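The simulated kitchen, two months in

6 min read

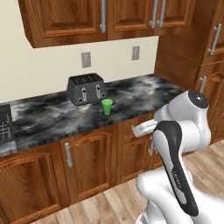
Vy Doãn thinks I'm too hard on the simulator. Her view, given to me over a plate of fries and then again by text at 11:40 at night, is that a club with no budget can either practice in a fake kitchen or practice in no kitchen, and that I should pick one and stop sighing during meetings.

Fair enough. I picked the fake kitchen. I'm still sighing.

For anyone who missed the last post: I joined the student robotics club this year, mostly to get out of the apartment, and the club signed up for a contest called Vomasness. It runs in two rounds. Round one is all in simulation. You get a kitchen, an arm, and a list of household jobs, and you submit a program that does the jobs. If you score well enough you go to round two, where the same program runs a real arm in a real room. We have never touched the real arm. Nobody in our club has been in the same building as one.

Our team is called Gorby. I voted for Picard, and so did one other person, and we lost. Picard ended up as the name of the shared computer, which overheats if you close the blinds behind it.

The job we've been stuck on since August is the cup job. There's a small green cup on the counter near a toaster. The arm has to reach over, pick up the cup, and set it down somewhere else on the counter without knocking anything over. Say it out loud and it sounds like a task for a toddler. I said that at the first meeting and was handed the cup job as a result.

The way we do it is by demonstration. One of us drives the arm around with a game controller, the software records the whole thing, and after enough recordings you train a model that is supposed to drive the arm by itself. We have 204 recordings so far. I made a good share of them, in the evenings, with a podcast on. It's boring in the way that folding towels is boring, except that at the end you don't have any towels.

What bothers me is how good everybody feels about the results. The contest software moves the cup a little each time it starts a new run, and it can do this forever, so you can test your model as often as you have patience for. Last month somebody set up a batch of 2,000 runs overnight and came in the next day with a success rate that got a round of applause. I clapped too. Then I went home and read the rules on what the software is allowed to change between runs. The cup moves within a patch of counter the size of a dinner plate. The toaster stays where it is. So does the light. The cup is always green, always upright, always the one bright thing on a dark marble counter, and I would like to know what exactly we think we've taught this arm to do.

My guess is that we've taught it to go to the green spot. I brought this up. I was told that going to the green spot is a legitimate strategy, and that the rules don't forbid it.

So I did a test of my own, which took an entire evening because I'm slow at this. You can edit the kitchen files if you're willing to read them, so I made a copy and turned the cup gray. Close to the gray of the toaster, if you squint. Then I ran our prize model on it.

It went for the toaster. It didn't do it every time, and I'm not going to pretend I ran a proper study, but enough times that I stopped and made a sandwich. On one run it closed on the air next to the toaster, lifted the air up, carried the air across the counter and set it down very gently. The scoring script gave us partial credit for smooth motion.

I showed this at the next meeting. The reaction was that the real cup in round two will be green as well, so what's my point?

My point, and I've been trying to work out how to put it without sounding like a crank, is that the club says it's learning how robots work in homes. That's on our poster. That's what we told the department when we asked for the room. And what we're learning is how one contest works. Those might overlap. I don't think they overlap as much as the poster says they do.

I can hear the other side, because Vy gives it to me about twice a week. She says every beginner project is narrow. She says the first program anyone writes prints two words on a screen, and no one complains that it isn't a novel. She says I learned more about coordinate frames in two months of cup job than I did in a whole semester of lectures, and she's right about that, and I didn't enjoy hearing it. I can now look at an arm and have some sense of which joint has to give when the wrist wants to go flat. I didn't have that in the summer.

And I'll admit the fake kitchen is nicer than mine. It has reddish wood cabinets and a plank floor, and nobody has left a pan in the sink for four days. I've spent enough hours in there that I once reached for a cabinet handle at home on the wrong side. The kitchen files are a pretty impressive piece of work, whoever made them. You can tell that someone cared about the outlets.

But there's something about how clean it all is that gets to me. A real counter has mail on it. It has crumbs, and a wet ring, and a cup that is a little sticky on the bottom, and a second cup behind it that belongs to your roommate and that you're not supposed to touch. The friction setting for our cup is one number in a text file. I changed that number, too, while I was poking around. I made the cup slicker, and the arm squeezed it and it shot out sideways, and I laughed so hard I had to pause the podcast. Then I felt sort of bad, because that was the model we're all so proud of, and I'd broken it with a single edit.

The contest people sell an extra pack of kitchens through a partner outfit called Jollness. More counters, more cups, different light. I asked if we could get it. The answer was that the added kitchens don't count toward the round one score, so training on them would take time away from training on the one that does. Read that again if you like. I've read it a lot. We could make the thing better at kitchens, and it would cost us points at the kitchen contest.

I don't blame anyone in the club for this. We want to get to round two. The leaderboard went up and we're at 3,837 points, which puts us in the middle, just under a team that I suspect has also figured out the green spot. If we make it, there's a trip, and a real arm at the end of it, and I want to go on the trip as badly as anybody. I've already looked up the food.

So this is where I've ended up for now. I'm going to keep making recordings, since that's what I signed up for, but I've started a second pile on the side. In my pile the cup is gray, or white, or over by the end of the counter, or lying down. Lying down is awful. I have exactly two good recordings of picking it up from there, and one of them has a long pause in the middle where I put down the controller to answer the door. I have no idea if a model trained on my pile will be any good. It could easily be worse at everything, and then I'll have to hear about it.

Vy has offered to make some gray cup recordings with me on the condition that I stop calling the leaderboard "the green spot awards" in front of the new members. I've agreed to that through the end of round one.

Next time I'll post the settings I changed and the ones I wish I hadn't. A couple of people asked for the friction number. I need to find out what I set it to, because I saved over the file.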